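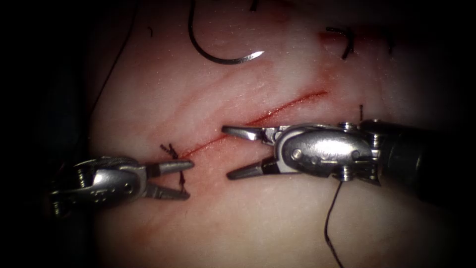

Kartini Tuhumury ran the last stretch of the harbour road with her boots unlaced, because the ferry from Gruvstead was already blowing its horn and she was not going to miss the lantern swim, not after 2 years of hearing about it!

"You're mad," said the man in the ticket hut, grinning. "It's the coldest water on the coast."

"I know! Isn't it brilliant?"

She got the seat at the very front, where the spray came over the rail, and ate a cheese roll that tasted mostly of salt. Kostholm came up out of the mist all at once, first the chapel, then the crooked yellow houses, then the whole beach full of people in dressing gowns. There was a brass band. There was a dog in a bobble hat. Someone pressed a paper lantern into her hands before she'd even put her bag down.

"First time?" asked an old woman with bare feet and a magnificent purple swimming cap.

"First time. Is there a trick to it?"

"Shout. My first was when I was 17, and I'm 89 now, and I've shouted every single time."

At dusk the band stopped. The lanterns went out on the water in ones and twos, then in a great wobbling crowd, 1,000 of them if you believed the poster, and the bay turned the colour of marmalade. Kartini had never seen anything so lovely. She wanted to tell her sister, and the man in the hut, and everyone she'd ever met.

Then the chapel bell rang, and the old woman grabbed her hand, and they went down the shingle together (ouch, ouch, ouch) and straight in up to the neck.

Kartini shouted so loudly that the dog joined in.

"Again?" said the old woman, when they could both breathe.

"Again!"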